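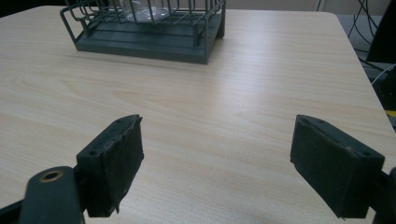

Ticket 1398: Telau grippers, grip slipping and right-hand reading dropping out

Status: open, waiting on parts
Opened by: Farzana Thambiah
Helping: Pranab Sikder, Asanka Navaratnam
Where: Nanayakkara workshop, table 5

Farzana, first post

Hello all, and sorry in advance for the length of this one, I've been saving it up. The two hand-held grippers we built for Telau have been lovely to use since March, and I don't want anyone who spent evenings filing parts to think otherwise! But the lidded cup has started turning in the fingers when I lift it out of the wire rack, and now and then the opening figure on the laptop sticks at 90 when I know perfectly well the fingers have moved. I'd been blaming my wrist for the first and the software for the second, and I'm no longer sure of either.

The pads are the bit I can see for myself. They've gone scuffed and matt, one has a torn edge coming up along the top with a little flap hanging off the corner, and the other has a loose thread on it. I haven't pulled at anything. The brass-coloured bushing in the arm link looks fine to me, but I'd be glad of a second opinion from somebody who knows bushings.

Pranab

Thanks Farzana, that's a good clear report and please never apologise for length, you should see mine. Could you try three things for me, in this order, and write down what you get?

1. With the fingers open, press each pad gently with a thumb and see whether it slides on the metal or only feels soft.
2. Close on the cup body, well below the lid, and hold it just clear of the rack while you keep your forearm still.
3. Do the same again, but turn your wrist slowly both ways and keep an eye on the number.

Leave the gripper cable however you normally wear it. I'd like to see the fault turn up the way it does for you before we tidy anything.

Farzana

Done, with a cup of tea halfway through. Number one: the pad with the torn edge creeps a tiny bit, and its partner doesn't. Number two: the cup holds, though it tips slightly towards me after a while. 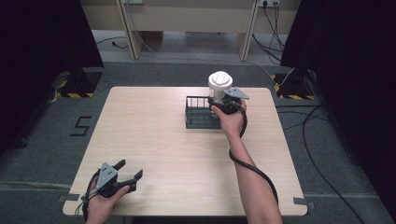

Step 2, right gripper closed on the white container over the rack.

Number three is the interesting one. Turning inwards is fine. Turning outwards, the figure froze at 90 and stayed there until I straightened up, and it did the same on four tries out of five. I then swapped hands, did the whole thing again with the left gripper and got a clean run up to 100 and back with no sticking at all. So I think we have two separate faults that happened to arrive together, and I take back everything I said about the software (Moushumi, if you're reading, that's an apology).

Moushumi Fakir

Accepted, with thanks. I did go through the log anyway. The values repeat exactly while it's stuck, so the laptop has simply stopped getting new ones. I'd look at the cable.

Asanka

Agree with Moushumi. The right cable is the thick one we made up from what was in the drawer, and it has a fair bit of weight in that loop by the wrist. When you turn outwards I think it tugs on the plug. Try taping it to your sleeve halfway down the forearm with some slack above, and go again.

Farzana

Taped, slack left, went again with the cup standing in the rack and the fingers open beside it, then closing, lifting and turning. 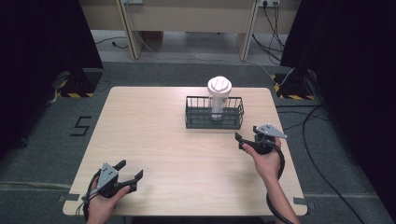

Ten goes and the reading never froze, so I'm fairly happy calling that half found. The plug still wants a proper clamp, and Parveen Khan has offered to print one if somebody can give her the measurements of the body just behind the socket. I've left the calipers on the shelf with a note.

The pads are another matter. The cup turned in the fingers twice in those ten goes. Pranab has the Mutitz rubber we used the first time, but he'd like to try the softer Zilla sheet on one gripper and keep the old sort on the other so we can compare. Please don't glue anything until both are here, and if you're using the pair in the meantime, keep to light things and tape your cable.

Pranab

Zilla sheet ordered. I'll bring a scraper for the old glue and have a look at that bushing while the finger is off.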